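Fikon wants your dishwasher to be smarter. Does it need to be?

The pitch arrived in October, same as last year's. Fikon says its new subscription plan will "take the thinking out of the kitchen." For a monthly fee, the dishwasher picks its own cycle, the fridge reminds you about the milk, and the oven sends a note to your phone when the roast is done. The oven many of us own already does this. It beeps.

We read the whole brochure so you don't have to. It claims owners save 37 hours a year. There is no word on who was asked, how long they were followed, or what they were doing with those hours before. Subscribers also have to set up an account, link each appliance and confirm the link again after every update. Does that time come off the total? The brochure doesn't say, and the help line at Vovodport read us the same paragraph back when we called.

Then there's the price. A full set of Baran-line appliances runs past $2000 before anyone has paid for the plan, and the plan is required if you want the features printed on the box. Cancel, and the dishwasher goes back to five plain cycles.
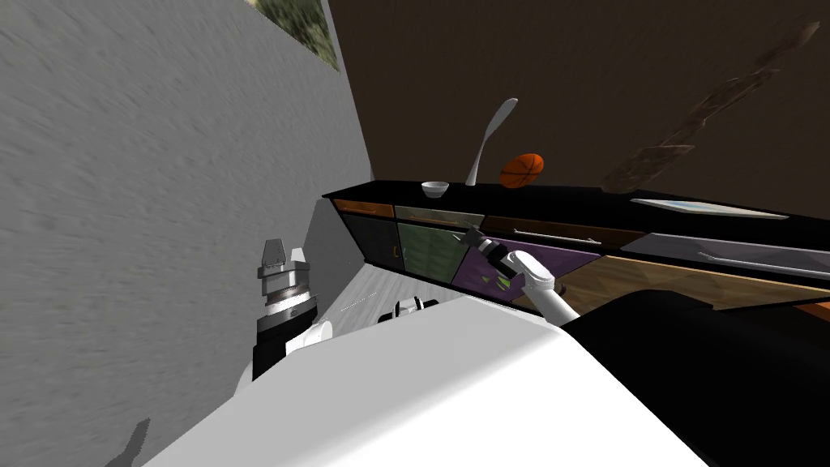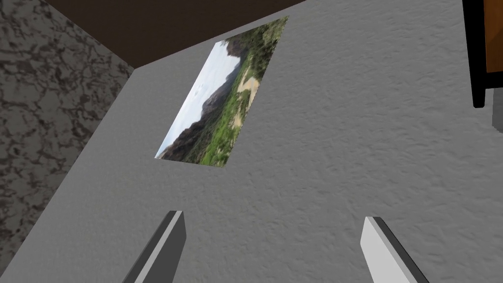
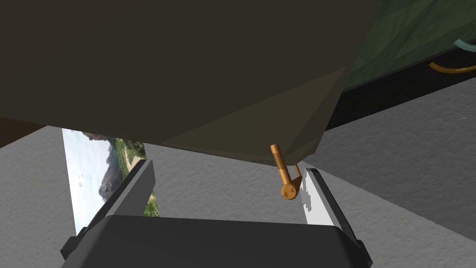 Musten Consumer Club, Home and Kitchen Section

Members who bought last year's model have written in with mixed reports. A few like the phone alerts. More of them turned the alerts off within 2 weeks and are still paying. One household lost the delay timer when an update moved it behind the paid tier, and was told this was an "improved experience." We asked Fikon whether other functions could move the same way. The reply thanked us for our interest.

Repairs are the bigger worry. A plain dishwasher with a bad pump can be fixed by any decent shop in town. The connected version has to be "recognized" by the company's system after a part is changed, and only approved shops can do that. The nearest one is in Vovodport. Ask about the call-out charge before you sign anything, and get the answer in writing.

Maybe the plan is worth it for someone. If you have it and love it, send us your water and power bills from before and after, and we'll print the comparison. So far the claims have come from the seller, and we've seen no bills at all.

Until then our advice stays dull. Buy the machine for what it does with the internet switched off. Read the warranty page, especially the part about "connected services." Keep the receipt.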